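Grolero Round Mesh Basket, Model 2216
Set-up and Use Guide, Section 5: Sorting Snacks and Drinks on a Table or Counter
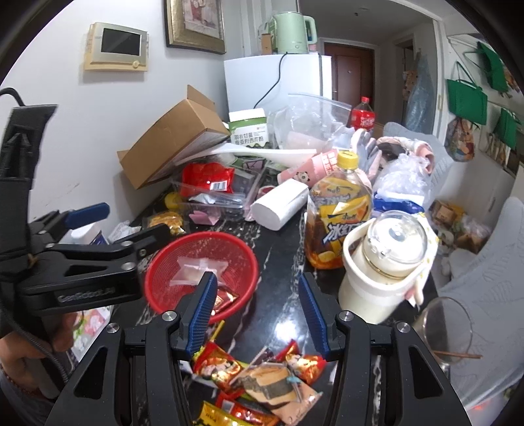 Can drinks go in the basket with the snacks?
Keep bottles and cups on the tabletop beside it. The basket is made for light, dry, wrapped food. A tall bottle raises the center of weight and can tip the basket when someone reaches in, and a leaking cap will wet everything underneath.

This section covers the first fill, the daily routine, and cleaning. For unpacking and the parts list, see Section 2. For shelf and cabinet use, see Section 6.

5.1 Before you start

You will need:
The basket, washed and fully dry
A soft cloth
A small bag or bowl for trash
A marker that writes on plastic film
The divider card supplied in the box (optional)

Choose a table or counter that is level and wide enough to spread everything out. Most people try to sort straight from the shopping bag into the basket and end up with the oldest packets at the bottom. Allow yourself the full tabletop for the first fill. After that, a space twice the width of the basket is enough.

Note: On polished stone, glass, and other glossy surfaces, wipe the table and the underside of the basket first. Grit caught under the base can leave fine scratches when the basket is turned.

5.2 First fill

1. Put the basket to one side of the table, within easy reach of the hand you use less. This leaves your stronger hand free for picking up packets.

2. Empty bags and boxes onto the table. Take out anything that needs to be kept cold and put it away now.

3. Stand bottles upright on the side away from the basket. Check that each cap is screwed down, including the caps on bottles you have already opened.

4. Put cups with lids next to the bottles. If a cup has a carrier, leave it in the carrier until you are ready to drink. Press around the edge of the lid to be sure it is seated.

5. Lay the packets in one pile in front of the basket. Turn them so the printed date is facing up where you can find it.

6. Pull out any packet that is torn, open, or past its date. Opened packets should be clipped and eaten first, or moved to a lidded container. They do not go in the basket.

7. Sort what is left by shape:
Flat packets (wafers, crackers, thin sandwich cookies)
Small single pieces (candies, mini cakes, wrapped bars)
Puffed bags (chips, popcorn, anything filled with air)

8. Place the flat packets in first, standing on edge against the wall of the basket. Work in one direction so that you can flip through them later.

9. Put the small pieces in the middle. If you are using the divider card, slide it in before this step.

10. Lay the puffed bags on top. Do not press them down to make room. If they rise above the rim, the basket is too full.

11. Clear away wrappers, empty boxes, and loose film, then wipe the table.

CAUTION: Do not load the basket with more than 1000 grams. The mesh is meant to hold light packets and may stretch or pull away from the rim under a heavier load. Cans, jars, and full bottles should never be placed on the mesh.

CAUTION: Some packets have sharp, saw-toothed ends. Place them with the ends pointing down or toward the center so they do not catch on the mesh or on fingers.

5.3 Long packets

Some packets are longer than the basket is wide. There are two ways to deal with them.

If the contents are wrapped one by one inside, open the long packet and add the pieces to the middle of the basket. Write the date from the outer wrapper on one of the pieces before you throw the wrapper away.

If the contents are not wrapped inside, leave the packet closed and store it flat beside the basket or on a shelf. Do not bend it to fit. Wafers and layered cookies break along the bend, and the seal may open at the same spot.

5.4 Using the divider card

The divider card splits the basket into two parts. It is useful when one side is for children's snacks, or when some of the food contains nuts.

1. Fold the card along the scored line and open it out again.
2. Lower it into the basket with the fold at the bottom.
3. Fill both sides by the same amount. A card with packets on one side only will lean over.

Note: The card separates packets. It does not protect anyone with a food allergy. Crumbs and dust pass through and around it. If a member of the household has an allergy, use a separate basket and store it in a separate place.

5.5 Drinks next to the basket

Leave a hand's width between the basket and the nearest bottle. You should be able to lift the basket out by the rim without brushing against anything.

Bottled tea and juice that has been opened should go into the refrigerator when you finish sorting. Follow the storage directions on the bottle. If several people share a large bottle, write the opening date on the label.

Cold drinks form water on the outside. Set them on a cloth or coaster. Paper-based wrappers will soak up water from a wet tabletop, and the print can rub off onto the table.

5.6 Topping up

Top up the basket when it is half empty.

1. Lift the remaining packets out and put them on the table.
2. Shake loose crumbs from the mesh over a sink or trash can.
3. Sort the new packets as in steps 5 to 7 above.
4. Put the new packets in at the back or bottom, and the old ones at the front or top.

In a break room or waiting area, set one day a week for this. Uliana Tkachuk, who wrote the shared-kitchen notes for this guide, does it before the weekly grocery order so that the list matches what is really in the basket. She also recommends buying no more than two kinds of any one shape, as too many kinds means people dig and crush the lower layer.

5.7 Cleaning

1. Empty the basket completely.
2. Wash the plastic and the mesh by hand in warm water with a little dish soap. Use a soft brush on the mesh, working from the center outward.
3. Rinse until the water runs clear.
4. Turn the basket upside down on a towel and let it air-dry. Check the place where the mesh meets the rim, as this dries last.
5. Refill only when no moisture is left.

CAUTION: Do not put the basket in a dishwasher, oven, or microwave. Do not use bleach or scouring powder. Both will weaken the mesh.

Sticky spots from candy or syrup: hold a warm, damp cloth on the spot for five minutes, then wipe. Do not scrape with a knife.

5.8 Common problems

Packets slide to one side.
The base is not level, or the flat packets were laid down instead of stood on edge. Repeat step 8.

Basket slips on the table.
The surface or the base is wet or greasy. Wipe both. If it still slips, fit the Camitz non-slip ring (sold separately) under the base.

Mesh sags in the middle.
The load is too heavy. Empty the basket, wash it, and let it dry flat. If the sag is still there the next day, replace the mesh insert.

Small pieces get lost at the bottom.
Put them in a shallow cup inside the basket, or use the divider card to give them a narrower space.

Smell of food in the basket.
Wash as in 5.7 and leave the basket empty overnight near an open window. Strongly scented snacks such as dried fish or spiced nuts are better kept in a lidded box.

5.9 Replacement parts

Mesh insert, round, for Model 2216
Divider card, pack of 5
Camitz non-slip ring

Order parts through the store where you bought the basket. Have the model number ready. It is molded into the underside of the base. Inserts made for the oval Flumusau basket do not fit the round model.

Section revised Fri 1 November. The load limit in 5.2 replaces the one printed in the January edition.

Continue to Section 6: Shelves and Cabinets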